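Takács Releases July Update Plans for Sorting Puzzle Game Mamis

PENDVILLE, Sunday, May 5, 2024. The game studio Takács has announced that a major update to its puzzle game Mamis will be released in July for phones and tablets. The update adds a new chapter called Plollavham, changes the way scores are calculated, and introduces a hint system that players have requested since the game first appeared.

Mamis asks players to clear a crowded board by moving each piece to the place where it belongs. Pieces may be pushed in a straight line or lifted over one neighbor, and a level ends when the board is empty. Early levels can be finished in a few moves. Later ones include pieces that lock when they touch, and a single wrong push can make it necessary to start again.

The Plollavham chapter is set in a harbor town and is divided into 8 districts. Each district has its own rule, which is explained in a short practice level before play begins. In the first district, pieces drift one space toward the water after every second move. In the last, the player sees the board only from one side and must turn it to find hidden pieces. With the new chapter included, the game will contain 1227 levels.

"The new levels are longer, but they are also more forgiving," said Jintana Luangrath, lead designer at Takács. "A player who makes a mistake near the end of a district level will be able to go back to the last safe position. We want people to keep thinking about the puzzle in front of them instead of repeating the opening."
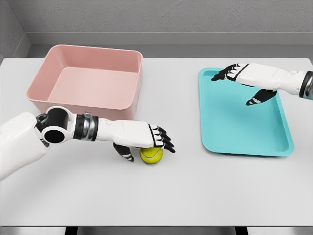
Scoring in Mamis has until now depended only on the number of moves used. Under the new system, the score will also take into account how many pieces are placed correctly on the first attempt. The studio stated that this change is intended to reward careful planning, and that players who take their time will not lose points for doing so. For new players, the tutorial will explain the idea with everyday objects before any game pieces appear: given a tennis ball on a white table, with a pink bin and a turquoise tray to choose from, a player should settle on the container before making the first move. A ball placed correctly at once earns full credit. A ball moved to the wrong container and then corrected earns half.

Existing scores will be kept. Players will see their old result and their new result side by side in the level menu, and the original leaderboards will remain open for viewing. Separate leaderboards for the revised scoring will begin on the day the update is released, with all players starting from zero.

The hint system will offer two kinds of help. The first marks a piece that can be moved safely. The second shows the next correct move in full. Hints of the first kind are unlimited and do not affect the score. Hints of the second kind are limited to 2 per level, and a level completed with one of them will not be entered on the leaderboards. Hints may be turned off entirely in the settings menu.

Zsófia Gál, who directs player support at the studio, said that most of the messages received by her department concern levels in the middle of the game. "People write to us when they have been on the same board for a week and are ready to give up," Gál said. "They do not want the answer. They want to know whether they are going in the right direction, and the first kind of hint was made for them."

The update also corrects several known problems. Pieces will no longer appear to overlap on narrow screens, and progress will be saved when the game is closed during a level. Colorblind players will be able to replace piece colors with patterns, an option previously available only in the opening chapters. Text size may be adjusted separately for menus and for instructions.

The update will be free for everyone who already owns Mamis. The studio confirmed that the game will continue to be sold without advertising and that no level or hint will require an additional payment. Players who wish to keep their current progress are advised to sign in to a Mamis account before installing the new version, as progress stored only on a device cannot be moved to another one.

A preview of the first Plollavham district will be available to registered players in Pendville ahead of the general release. Registration opens through the game's main menu, and comments on the preview may be sent to the player support department from the same page.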